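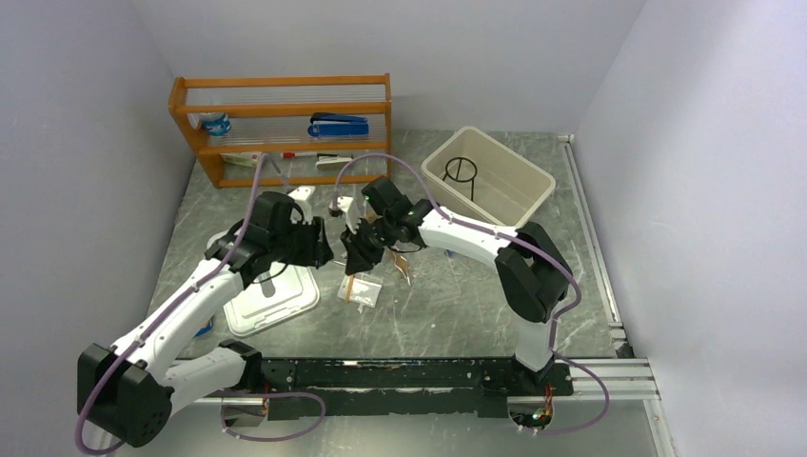
Gray marbled table, two white-and-black arms meeting over a small dark object.

Vilo: a garden bean notebook, in plain files

README, last revised 22nd May

Welcome, and thank you for stopping by! Vilo is a set of text files typed up from the bean notebooks of Waltraud Lüthi, who gardened on the slope above Drundier and wrote down nearly everything that went into her soil or came out of it. She wrote in pencil, often on the backs of seed packets, and she had her own ideas about spelling — so please be patient with the older entries.

What you get

There are 8 files, one for each notebook. Every line is one entry: the bean name as she wrote it, the bed, the sowing note, the picking note, and a remarks column that is easily my favorite part ("slugs again, the cowards" is from notebook two). Fields are separated by tabs. The text is UTF-8, and if your spreadsheet turns the umlauts into soup, tell it so when you import and it should behave.

Names

The same bean can turn up under several names. "Stöckli" and "the short Stöckli" are one bean, as far as Thaddäus Eberhard and I can tell from the drawings, but "Stöckli from the priest" is a different one with a purple pod. I left all the names exactly as written and put our best guess in a separate column called name_guess. Where we disagreed, the column is blank, and you are welcome to make up your own mind.

Things to watch for

Notebook 6 got damp at some point and the bottom lines of many pages are gone. I marked those with [lost] and did not try to fill them in. Notebook 7 skips most of July, when Waltraud was away and her neighbor did the watering and wrote nothing down. Weights are in whatever she had handy, sometimes grams and sometimes "bowls," and I never did find out which bowl.

The bed letters also change after notebook two, when the fence was moved. Please don't compare bed C before and after. I did that for a whole winter and had a lovely theory going.

Using the files

Use them for anything you like, including seed catalogs and school projects. A mention of Waltraud's name would be kind. If you find a typing mistake, send me the notebook number and the line and I'll check it against the pages — I still enjoy having a reason to open them.

— Benedikt Schwaiger

Comments

Nhi Đồng: I grew the purple one from a swap last summer and it climbed right over my shed. Is there anything in the remarks about how tall she let it get?

Benedikt Schwaiger: Notebook 6 has "taller than the ladder," and then the line is lost, I'm sorry to say!

Gerrit Joubert: Line endings in the second file are mixed. Easy fix, but my script choked on it. Lovely reading otherwise.

Related
Bralo: squash and pumpkin notes
Drundier frost diary
Seed packet drawings, scanned

Contact: Benedikt Schwaiger | © the Vilo notebooks | Back to top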